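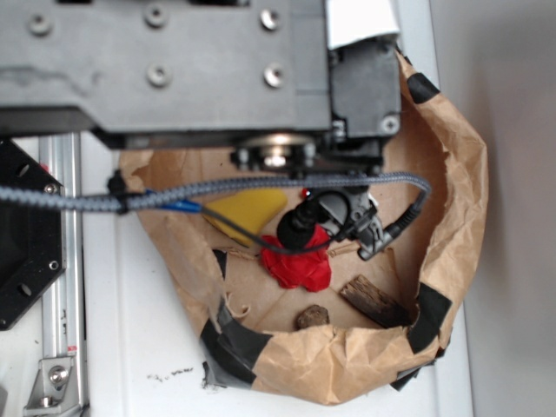

*Algirdas Mägi, 15th August*

Quick one before bed. Sorting small stuff all day, my back hurts. Brown paper scrunched into a bowl, black tape to hold the sides up, and it keeps its shape better than the Jurkero tray ever did. Yellow foam bit went in. Keep or toss? Kept. I always keep foam.

Ran out of kraft paper at noon. Walked to Karkura for another roll, shut til the 20th. Went to Güler instead, paid too much, got a sandwich. Rain on the way back. Paper fine, sandwich not.

Then the duck. Small yellow rubber one, the plain bath kind, I'd forgotten we had it. Put down on the cardboard and there it stayed while I dithered over which pile. Bath things? Toys? Misc is already a disaster. 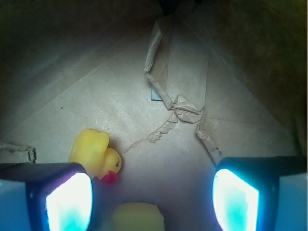
Ronda says ducks go with the bath things, always have, and that if I start a seperate pile for every animal we'll be at this till Christmas. She also wants the good scissors back.

Fine. Bath things. Scissors I can't find, will look under the paper tomorow. Need more black tape too, and call Güler re the receipt.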